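# Call for participants: travelers who buy food at the airport or on the train

We are looking for people who travel often and who pay for their meals on the road. If you are one of them, please read this page to the end, because the conditions for taking part are a little particular. The study is open until all places are filled. Page last changed: Feb 6, 2020.

## Who we are

Walel is a small research office. We study how travelers spend money in the hours when they are neither at home nor at their destination: in the departure hall, at the station, on the ferry, in the rest area next to the highway. Our earlier work was mostly about luggage fees and seat choice. Now we want to learn about meal vouchers, and for this we need your help.

The study is paid for by Marchetti, a company that operates cafés and sandwich counters in airports and larger train stations. Marchetti will receive the final report. It will not receive your name, your receipts or your diary. This was our condition before we signed, and it is written in the contract.

## What the study is about

When a flight or a train is late by several hours, the passenger often gets a meal voucher. Sometimes it is a paper slip, sometimes a code on the phone. In theory this is simple. In practice, as many of you know better than we do, the amount does not fit the prices, the counter that accepts the voucher is on the other side of security, or the employee at the register has never seen such a code before. Some people give up and pay with their own card. Some people buy three bottles of water and a bag of nuts to use the full amount. Some people put the voucher in the coat pocket and find it in the spring.

We want to know what people really do with vouchers, and also what they would like to do with them. For example, would you accept a smaller amount if you could spend it at any shop in the building? Would you prefer to receive it after the trip, as money? Does it matter to you if the voucher is valid only until midnight? We do not have a favorite answer.

A second part of the study is a comparison with ordinary meals on the road, where no voucher is involved. For this reason we need participants who travel with delays and also participants who have been lucky. You do not need to have a bad story to tell.

## Who can take part

We need 101 participants. You can apply if all of the following are true for you:

- You are at least 18 years old.
- You live in the United States or Canada.
- You expect to make at least 6 trips by plane, long-distance train or long-distance bus during the study. A return journey counts as two trips.
- You normally buy some food or drink when you travel, even if it is only a coffee.
- You have a phone that can take a readable photo of a receipt.
- You can read and write English well enough to keep a short diary. It does not need to be beautiful English. Ours is not always beautiful either.

You cannot take part if you work for an airline, a railway, a bus company, an airport or a company that sells food in one of these places. The same is true if a person in your household does. We are sorry about this rule, as we know that such people would have the most interesting things to say. Maybe there will be a separate study for them.

We would especially like to hear from people who travel with small children, people who have a food allergy or follow a strict diet, and people who travel for work but must pay for their meals first and ask for the money later. In our last study we had too many business travelers with lounge access, and the results on food were not very useful.

## What you will do

The study runs for 7 months. In the first week you fill in a questionnaire about your travel habits. It takes less than half an hour, and you can stop and continue on another day.

After that, you keep a food diary, but only on the days when you travel. For each trip you write down what you bought, where, what you paid and how you paid. You add a photo of the receipt. If you brought your own food from home, please write this down too. A sandwich in foil is also data for us. If you got a voucher, there are a few more questions: when you received it, who gave it to you, what you were told about it and what you did with it in the end.

The diary is kept in a phone application called Cuvon. It is free, and it also works without an internet connection, so you can write your entry on the plane and send it later. If you do not want to install an application, we can mail you a paper booklet with a return envelope. Please tell us this already in your application.

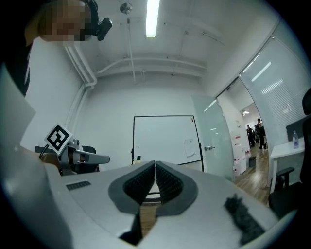
Two times during the study we will call you for an interview by phone. The first interview is short. The second one takes up to one hour, and there we go through some of your diary entries together. It helps if you have the diary in front of you. We record the sound of the interviews, write them out without names, and then delete the recording.

There is also one meeting in person, but it is voluntary. It will take place in December in our office in the Bulik building. We will show the first results and ask a small group what they think of them. We pay the travel and one night in a hotel for those who come, and yes, there will be food.

## What you receive

Participants who complete the full study receive 204 dollars. It is paid in two parts: half after the first interview, half after the last diary entry has arrived. You can choose between a check and a bank transfer. We do not pay in vouchers. A few people asked.

If you must leave the study early, you keep the first half in case you already did the first interview. Nothing has to be paid back. You do not have to give a reason, but a short message would be kind, so that we can offer the place to the next person on the list.

We do not pay for the meals you buy. This is important, because we want you to eat and spend as you always do. Please do not buy a more expensive lunch for us, and do not skip your coffee because you feel observed. Also please do not miss a connection on purpose in order to get a voucher. In a former project this happened once, and the participant slept at the gate.

## Your data

Receipts often show more than people think: the last digits of a card, a loyalty number, the name on a boarding pass. Please cover these before you take the photo. If you forget, our staff will black them out by hand on the day the photo arrives, and the original will be deleted.

Your address and bank details are kept apart from the diary. Only our office manager has access to both. One year after the end of the study we delete the contact list. The diary entries without names are kept longer, as other researchers may ask to work with them. If you do not agree with this last point, you can say so in the consent form and still take part.

You have the right to see everything we have about you, and you can ask us to delete it until the day the report is finished. After this day it is not possible to take single entries out of the tables.

## How to apply

Please send us an e-mail with the subject line "Meal study". There is no form. Write to us in your own words:

1. Where you live (city and state or province is enough).
2. How you usually travel, and which trips you already know about.
3. If you have received a meal voucher before, and what happened with it. Two or three sentences are fine.
4. If you have an allergy or a diet that changes what you can buy. You can leave this out if you prefer.
5. If you want to use Cuvon or the paper booklet.
6. A telephone number and the hours when we may call.

You find our e-mail address on the contact page of Walel. Please do not send receipts or copies of your passport with the application.

We read all messages ourselves, so the answer can take up to two weeks. We do not choose by the order of arrival. We try to put together a mixed group, with different ages, different regions and different ways of traveling. If you are not chosen, you will get an answer too, and with your permission we put you on the waiting list.

## Some questions we already received

**Can my husband and I both take part?** Yes, but each of you needs an own diary. If you share a pizza, each writes down the half, and one of you sends the receipt.

**Does a meal included in the ticket count?** Please write it down with the price as zero, and tell us if you ate it.

**I do not know yet how often I will travel.** Apply anyway and give your best guess. If it becomes fewer trips than planned, talk to us. We can often find a solution.

**Do tips belong in the diary?** Yes, on a separate line, please. They are often missing on the receipt, especially if you paid them in cash.

**What about alcohol?** It is treated like every other drink. We do not judge, and your employer will not hear about it from us.

**Can I see the report?** All participants receive a summary by e-mail. Tell us in your application if you would like to have it on paper.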